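The Drinks Fridge Gets Its Lanes

Hi all, Walid Abou Jaoude here again with another round of pictures from the break area. I finally got around to the big glass-door fridge, and I am way too happy about it! If you remember the old setup (cans rolling to the back, someone's iced tea stuck behind a pack of yogurt), you'll understand why I spent an entire June afternoon on shelf inserts.
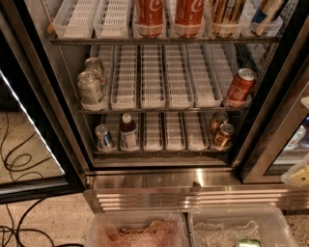
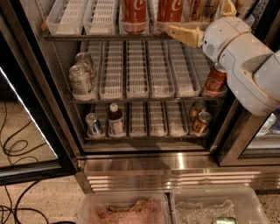
Cola up on the top shelf in both, and the two silver cans holding down the left end of the middle one.

The lanes are the part I'm proud of. I ordered a set from Ollwood first and sent it right back – too wide, and they wobbled. The ones I kept came from Pridance, and they sit side by side with the long slotted floors running front to back. Ninety bucks for the lot, plus a long evening with a tape measure before I dared to click anything. They lift out for washing too, which I've already done once (sticky soda, don't ask).

Plenty of lanes in the middle are still open, so tell me what you want in them! So far I have votes for ginger ale, plain seltzer and that mango thing Tsikata makes. Fitora has a lemon one I like a lot, but I may be the only person in the building who does. I'd love to keep one lane for kids' juice as well, for the days when school lets out early.

Two small requests. Please put new cans in at the back of a lane and take yours from the front, and keep the same drink together if you can. And close the door all the way – it's a big glass door and it needs a proper push.

Next up is the snack cupboard. I have 200 little labels and a marker, and I've already cleared out the top half, so expect more pictures soon. If you have a spare basket at home that you don't need, bring it by and leave it on my desk.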